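Small slotted baskets on a shelf: how do I stop them migrating?

Home Storage > Shelving and small containers
3 replies

Blair Sutherland

I sort small hardware and craft supplies by colour into plastic baskets with slotted sides. Orange is for fasteners, green for electrical bits, red for anything that still needs sorting. The baskets sit side by side on a plain wooden board at the back of a black-topped bench.

The board holds three baskets in a row. I own more than that, and the extras end up on the bench top, on their sides or upside down, wherever they were last emptied. By Wednesday I usually have no clear work area left.

What I would like to know:

Is there a sensible way to keep the row in position without screwing anything to the board? I take the baskets down often, so a fixed rail is a nuisance.

Where should the spares go? They are the same type as the ones on the board. Stacking works when they are empty, but they wedge together and I need both hands to separate them. 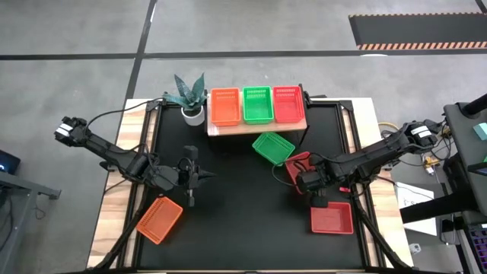
I also keep a snake plant in a small white pot beside the board. It gets watered every couple of weeks and I would prefer not to move it, as it does well there. If the answer involves a longer board, the plant is the limiting factor on that side.

Budget is modest. I am in a rental, so nothing on the walls.

Rhona Yule

Two separate problems, so I will take them in order.

Keeping the row in place. Use a strip of thin non-slip liner, cut slightly narrower than the board so it does not show at the front. Wipe the board with a damp cloth first and let it dry fully. Do not use the adhesive type on bare timber, as it lifts the grain when you remove it. If the baskets still creep forward, add a low lip along the front edge. A length of 8 mm square dowel held with removable mounting putty is enough to stop a basket and low enough to lift one over. Test the putty on the underside of the board before you commit.

Spares. Decide whether you need them at all. If a colour has more than one basket in use, the category is too broad and should be split or thinned out. Baskets that are empty should leave the bench. I nest mine with a sheet of folded newspaper between each pair, which stops the slots catching, and they go in a drawer.

If they must stay within reach, a second board on short legs above the first will double the capacity without widening anything. Measure the tallest basket when full and allow another 50 per cent for your hand. The plant stays where it is.

One caution on slotted baskets in general: fasteners shorter than the slot width will work their way out when a basket tips. Line the base with card or felt. I lost a good part of a box of 200 brass pins before I did this.

twopinplug

just get the Kuvby trays, they lock together

Stondaneck_shed

Agree with the liner. I would skip the dowel. Mine came loose in the July cold and I ended up with putty on the bench top, which marks badly on a black surface. Methylated spirits took it off but left a dull patch.

For the spares, label both ends of every basket, including the empties. I put off doing this for a long time and regretted it. A tied tag through one of the slots holds better than a sticker on that sort of plastic. With a tag on it, an overturned basket can be put back without checking the contents of the others.

On the Kuvby trays, I have a set and they do lock, but only along the long side, and they are solid, so you cannot see what is in them from the front.

Blair Sutherland

Thanks, both. I have cut the liner and will leave the lip for now. Rhona, your point about splitting the red category is fair. It has become the place where things go when I do not want to decide. I will try the newspaper between the spares and report back if they still wedge.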